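Prillus Laundry Gallery
Home / Gallery / The Linen Pages

Page 2 of 16

Welcome back to the linen pages, where we document the slow business of getting cloth from one pile into a slightly neater pile. The Onik house has 19 blankets, throws and wraps on its books at last count, and a cupboard built for perhaps half of them. The January sort started with good intentions and a pot of tea. By mid-afternoon we were down to the tea.

A few notes for anyone following along at home. Knits get folded, never hung, unless you'd like a jumper with the shoulders of a wardrobe. Smooth cottons go on top so the fuzzy things don't shed over everything. Anything beige goes with anything else beige, and good luck finding it again in July.

The Fajardo shelf, named after the shop that sold us the brackets, takes the heavy items. It has sagged a little in the middle and we have agreed to call this character.
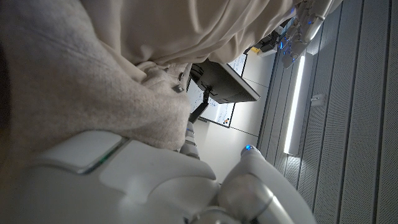
Cream over beige, pre-fold. The knit underneath has earned its pills.

Pilling gets more letters than any other topic on this site, so once more for the people at the back: a few bobbles on a knit are normal. Go over it lightly with a fabric comb on a flat surface, with no tugging, and leave the seams alone. We used a Skindent comb on the grey throw last winter and lost only a small corner of our patience.

Creases are a different matter. Pale cotton shows every one of them and will go on showing them until you iron it or look away. We favour looking away. If company is coming, a damp tea towel and a warm iron will do the visible side, and the other side can keep its own counsel.

Folding order for the big pieces: lay the cloth out lengthwise, halve it, halve it again, then roll from the short end. Rolled blankets take up less of the cupboard and have the bonus of falling out one at a time when you open the door.

Next page: pillowcases, and why there is always an odd number of them.

Filed under: bedding, cupboards, neutral colours
Views: 3538
Back to gallery | Previous | Next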